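FOR IMMEDIATE RELEASE

Masier Drops Nine "Smart Storage" Tables, Keeps the Plain Round One

Furniture company says it can't find much evidence that add-on storage keeps a small room tidy

Masier will stop selling nine side tables with built-in organizers this February and will put the floor space toward the Prondby, a round light-wood side table with a raised rim and nothing built into it. The price of the Prondby stays at $158.

The nine models leaving the range all came with some feature meant to tidy the things people keep next to a chair or bed: a slot for the remote, a hinged compartment, a ring for a cup, a shelf sized for a phone. Masier sold them for several years and wrote the catalog copy that praised them. The company now says that copy went further than it should have.

"We said these tables ended clutter," the company said in a statement. "We had no test behind that. We had a nice drawing of a table with a remote in a slot."

What the Company Looked At

Last year Masier sent a short set of questions to customers who had bought one of the nine models. Replies came back from 72 of them. The company is the first to say that 72 replies are thin, that people who answer furniture questions may not be typical, and that nothing in the results should be read as a study. It asked what was on the table that evening, where it was supposed to go, and where it had been the evening before.

Of the 72, only 28 said the remote was in the slot. The others gave answers such as "on the couch," "under the couch," "on top of the slot," and "which remote." Several pointed out that the slot fit one remote and the home had three. A few had put pens in it, or mail.

The remote gets the most attention in this corner of the furniture trade, and Masier thinks it gets too much. It is a dark thing covered in small pale buttons, most of them never pressed, and it moves from hand to hand all evening. A holder asks it to stay in one place. The company has stopped believing that a piece of furniture can win that argument.
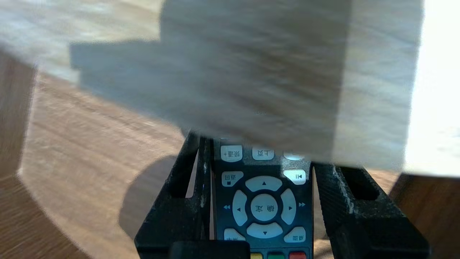 One longtime customer wrote back that this was a lazy reading of the replies, that her slot had worked for four years without trouble, and that a company selling a plainer table at the same price has every reason to decide that plain is better. She added that people who lose the remote will lose it on a round table too, and that Masier should say so.

Masier agrees with the last part and says so: people who lose the remote will lose it on a round table too. The Prondby will not find anything. On the matter of motive, the company accepts that it gains from selling a simpler table, which takes less time to build and generates fewer calls about broken hinges. Readers can weigh that as they like.

Where It Disagrees With the Trade

Gilletti, which supplied the inserts for four of the nine models, does not share this view. The supplier told Masier that organizers work well when they are chosen to match what the household owns, and that the fault lies with stores that sell one insert for every home. Masier passes that on without being convinced by it. Matching an insert to a household assumes the household will own the same remote, the same phone and the same cup next year. The replies did not suggest that. Phones had been swapped, cups had gotten taller, and one customer had changed television companies twice and was holding a remote too wide for any slot in the range.

The two companies remain on good terms, and Gilletti inserts for kitchen drawers stay in the Masier catalog. Those go in drawers, where knives and forks come back in the same shapes every night.

Masier is also not persuaded by the newer claims now going around about side tables: that a round top makes people calmer, that pale wood makes a room larger, that a clear surface helps with sleep. The Prondby has a round top and is made of pale wood. The company makes none of these claims for it. A round table takes up less of a corner than some square ones and more than others. There is no corner on it to catch a hip. Past that, it is a table.

A Trial in Rented Rooms

Before making the change, Masier placed the Prondby in furnished apartments run by Ó Dálaigh, a small rental firm that puts a desk phone in every unit and had been having trouble finding a surface for it. The old nightstands had a cup ring exactly where the phone needed to sit. Guests moved the phone to the floor, then tripped on the cord, then called the desk to complain, from the phone.

The plan for the new tables was short. The phone goes at the back, near the wall, with its cords behind it. The near part of the top is left for the guest to use, and the cleaning staff were asked to leave it that way, with no folder of local attractions and no bowl.

Ó Dálaigh reports fewer complaints about the phone. Masier would like to take credit and is not sure it can. The phones were moved in the same month the tables came in, and moving a phone toward the wall may have done all the work. An old nightstand pushed six inches over might have managed the same. No one tried it.

What did hold up in the rented rooms was the rim. Staff said small items were less likely to end up on the floor when a guest reached over for the phone at night. They also said the rim collects crumbs, and that a cloth has to be run around the inside edge or it shows by the end of a week. Both remarks are printed in the care leaflet.

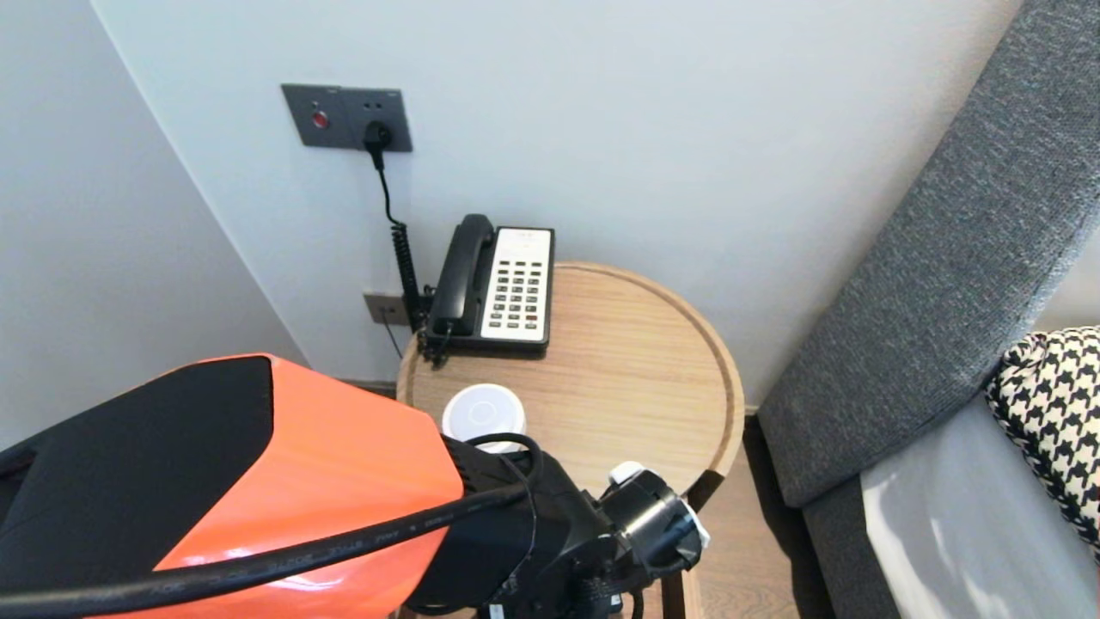
Cords are the weak point, and the company has not solved them. A corded phone has one line to the wall and another to the handset, and a lamp adds a third. The Prondby has no hole, clip or channel for any of these. Masier built a version with a hole through the top and found that cups were set down over it and tipped. A clip on the leg was better, though it marked the wood. For the time being the advice is the old advice: put the table near the outlet, let the cord drop behind it, and keep any coiled cord on the side away from where people walk.

A lidded cup is a better guest on a side table than an open one, and the company says this knowing that it sells neither. The finish will take a damp ring if it is wiped the same day. It will not take one that sits for a weekend, whatever a label may say about sealed surfaces.

What Happens to the Nine Models

Remaining stock will be sold at the marked price until it is gone. Masier is not running a clearance event, having noticed that its past clearance events mostly moved people to buy a second table for the clutter on the first. Customers who own one of the nine and like it should keep it. Replacement hinges and inserts will stay available through the parts counter for as long as the current supply lasts.

Catalog pages will change as well. The phrases "ends clutter," "a place for everything" and "tidies itself" are being taken out of all Masier listings, including those for shelves and benches. Listings will give the shape, the material, the price and what a cloth does to it.

Customers thinking of buying a Prondby to fix an untidy room are asked to first clear whatever table they already have, put back only what they reach for in an evening, and live with it for a month. Some will find they don't need another table. Masier expects to lose a few sales this way and has budgeted for it.

Availability

The Prondby is on sale now in one size and one finish at $158, legs attached by the buyer with the tool in the box. A second finish was considered and put off.

About Masier

Masier makes and sells tables, benches and shelving for small homes and rented rooms. Press questions can be sent to the Masier press desk, which answers in the mornings.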